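1/ I moved to Plandgate in May, and I want to write down how I learned to speak on the telephone in English. Maybe it is useful for other people who are afraid of it like me.

2/ In writing I have time. I can check a word and delete it. On the telephone the other person is waiting, and I can hear them waiting. For the first 10 weeks I let almost every call go to voicemail.

3/ My first real call was to the electric company. I prepared 13 sentences on paper. The lady asked me one question that was not on my paper, and I said "thank you, goodbye" and hung up.

4/ My neighbor Isamu Morikawa gave me good advice. He said: learn the sentences for when you are lost. "Could you say that one more time?" "Let me repeat that back to you." I had studied so many polite openings and none of these.

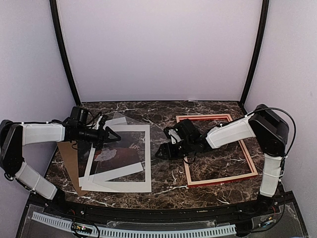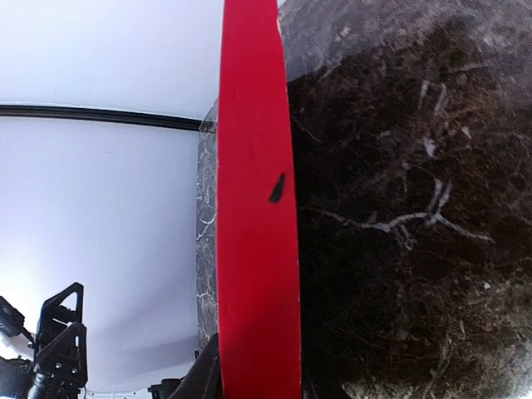 5/ So I made a small list, only five phrases, and put it next to the phone. The one I use most is "Sorry, do you mean today or in general?" It gives me a few seconds to think.

6/ Numbers are still hard. 13 and 30 sound the same to me when the line is bad. Now I say "one three" and people understand at once.

7/ Spelling my name was also a problem. Agarwal is not so difficult, but A and E become mixed in my mouth. I say "A as in apple" and go slowly. The dentist still has me as Egerwal. I have decided to accept it.

8/ Last week I spoke with the dentist's office for 19 minutes about a bill. I did not look at the list until the end. I was very tired after, and I ate nearly a whole box of crackers.

9/ If you have a phrase that helps you on the phone, please write it under this post. I have space on the paper for a few more.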